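Search this site Search Go Menu

Trillwood Home Robotics Project
Progress report for May, prepared for the Moradi Fund
Written by Kirsten Vestergaard, project lead

Dear Hélène,

You asked for the bad news first this time, so I'll start with the wrist fault, then the safety stop, and leave the ordinary progress for the end. I do want to say up front that this has been the most useful month we've had since the grant began. We lost days to it and I'd still call it a good month!

What went wrong

On Tuesday afternoon, in the middle of the dustpan and brush work, the left arm closed on the pan, started to lift, and then kept pushing down. It didn't let go and it didn't report an error. The mattress gave way under it, as mattresses do, and the arm followed the mattress down until Thérèse Pelletier hit the stop button. She was standing right at the edge of the bed and had her hand on the button the whole time, as the operator is supposed to. The whole thing lasted about 6 seconds by the log. No one was hurt. The pan survived. The gripper had a bent finger mount, which we replaced out of the spares you paid for in the first round (thank you again for not cutting that line).

What bothered us was the silence. The arm has a force limit, and on a hard table it trips the limit within a blink. We had tested it over and over on tables. On a soft surface the force climbs slowly, and the controller was reading the slow climb as normal contact and correcting for it by pressing a little more. So the limit did its job exactly as written, and it was written for furniture that doesn't move.

Manon Robichaud found this in the logs the same evening. She had the force trace up on the wall screen before the rest of us had finished arguing about whether it was a loose cable. I was on the cable side of the argument, and I was wrong, although we did also find a cable problem, which I'll get to.

How we reproduced it

We decided early on that we wouldn't change any code until we could make the fault happen on purpose. That took longer than I'd hoped. The first several tries went perfectly, which is a very annoying thing to watch when you want a failure. Then Manon suggested starting the grasp from the rounded back of the pan instead of from the side, so that the fingers meet a curved surface and slide down a little before they hold. With that start, and with the speed turned down to a crawl, we had it within the hour.

For the repeat runs we kept the task the same: a dustpan, a hand brush and a ball of crumpled foil to sweep up, all set out on the quilted mattress. The foil matters more than you'd think. It's light, it rolls into the stitching, and it makes the robot come in low and flat, and low and flat is where the trouble lives. 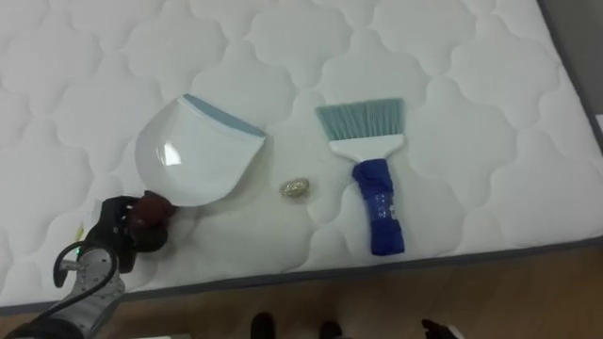
Over the following days we ran 60 slow grasps with the new starting position and a lowered stop threshold, with one person on the button and one on the log at all times. Everybody took turns. We learned to hear the fault coming, by the way. The motor note drops very slightly just before the arm begins to press. Thérèse MacPherson noticed this first and for a while we didn't believe her, and then she started calling it out loud before the trace showed anything. I'd love to do something with that later on.

By the end of it we had a clean picture. The fault needs a soft surface, a curved contact, and a slow approach, all together. Take away any one and the arm behaves. That explains why it never showed up in the earlier mattress tests, where we were moving faster and mostly picking up cloth.

The cable

While we were looking at the arm this closely, we went over the wiring too. The outside cable on the left arm has to loop wide enough to let the wrist turn, and ours had worked a little short. At full twist it was tugging on the connector. It had nothing to do with the pressing fault, as far as we can tell, but it could have caused a dropout on its own sooner or later. It has been rerouted with more slack and a softer clip. We checked the right arm as well and it was fine.

I'd like to flag that the status light told us nothing in either case. It stayed green during the original incident, start to finish. To be fair to the light, it only reports power and communication, and both were good. But people read green as "all is well," me included, and we've now put that in the operator notes in large type.

What we changed

The controller now watches how long the force has been rising as well as how high it is. If the arm keeps pressing while the hand isn't getting any closer to where it meant to go, it opens the fingers, backs straight up and waits for a person. Manon wrote it in an afternoon and we spent the rest of the week trying to fool it. We leaned on the mattress, we stacked a folded blanket under the pan, we had the arm come in from silly angles. It gave two false stops, both with the blanket, and I can live with those for now.

We also changed how we stand. Before, the operator stood wherever the view was best, and in practice that meant up against the bed with their feet almost under it. The operator's place is now marked with tape a full step back. It's harder to see small things from there (the foil especially), so we've added a second screen. There was some grumbling about this and I think it has mostly passed.

The supplier, Eltine, has our full write-up and the traces. They've been quick and friendly about it. They asked whether they could pass our soft-surface test on to other customers, and I said yes, as long as you agree. Could you let me know?

Where this leaves the plan

The sweeping task is behind. I had hoped to be reporting on complete sweeps by now, with the brush in one hand and the pan in the other, and we aren't there. The brush is going well on its own. We wrapped a spare handle to make it thicker, and the grip slips far less than it did on bare plastic. The two-handed part is waiting until the new stop has had more hours on it, because I don't want both arms pressing into the same mattress until I trust each one alone.

The bed-making work carried on in the other room with hardly a pause and is on schedule. The towel work is slightly ahead, and Thérèse MacPherson has a fold now that I'd be happy to have in my own closet.

On money, the fault cost us $938 in parts, nearly all of it the finger mount and a replacement force sensor we fitted to be on the safe side. It came out of the repair line and there's still room there. I'm not asking for anything extra this month. I may ask in the next report for a second sensor for the right arm, so please consider this a gentle warning.

You're very welcome to come and see the new stop working. It's surprisingly satisfying to watch. Mornings are best, since the afternoons are given over to long runs where very little happens.

With thanks and best wishes,
Kirsten

Comments

Hélène Beaulieu
Thank you, Kirsten, this is the kind of report I like to get. Yes to Eltine sharing the test, as long as the Trillwood name stays on it. Please send me the operator notes too. I'll come by one morning.

elto_fan
We had a gripper do nearly the same thing on a foam pad and blamed the calibration for weeks. Going to check our traces for that slow climb tonight!

Thérèse Pelletier
For the record I was not one of the grumblers about the tape.

Manon Robichaud
The blanket false stops are down to one since this was written. Still working on the other.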